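Teaching a machine to fold: a chat with Jeptoo Owino

By the time I've found the right door at Vusalell, Jeptoo Owino is already halfway through her morning's episodes and waves me in with her elbow. Her hands are busy with the controls. "Grab a stool, I'll talk while I work," she says, and she does, for most of two hours!

Her job is showing a robot arm how to handle cloth. She steers, it follows, and everything the wrist camera sees gets saved for the model to learn from later. One go at a task is an episode, and the tally on the whiteboard when I visit is 826.

"People reckon that sounds like heaps," she says. "Kalkidan, who does our training runs, thinks it's a decent start. She'd like it doubled before January, bless her."

I ask what makes cloth so hard (I'd assumed a mug would be worse, what with the breaking). Jeptoo laughs at me. "A mug's the same shape every time you pick it up. You bunch a cloth up and it's a new object. The colour changes in the folds, the edges roll under, and then you move and it all goes to streaks."

She pulls up a wrist view of the yellow-orange cloth, all fuzz and blur, with the corner of something flat and blue behind it. I tell her I'd have binned it. She looks quite hurt.
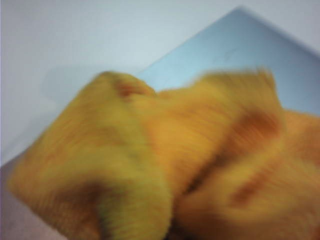
Keeping the messy ones

"No, we keep those," she says. "The arm's going to see blur when it's working on its own, so it had better see some now." What she does throw out is anything where she's dithered. If she hovers over a corner for ages making up her mind, the model picks up the hovering too, and she's had to scrap up to 96 episodes from a single batch for that. "My worst habit, on record. Renato still brings it up."

Renato Bautista is the other operator, and they swap every 4 episodes so the data isn't all one person's style. He goes in fast and low, she says, and she comes in from the side like she's patting a strange dog.

So does she fold her own washing any differently now? "I don't fold it at all, mate. It lives on the chair."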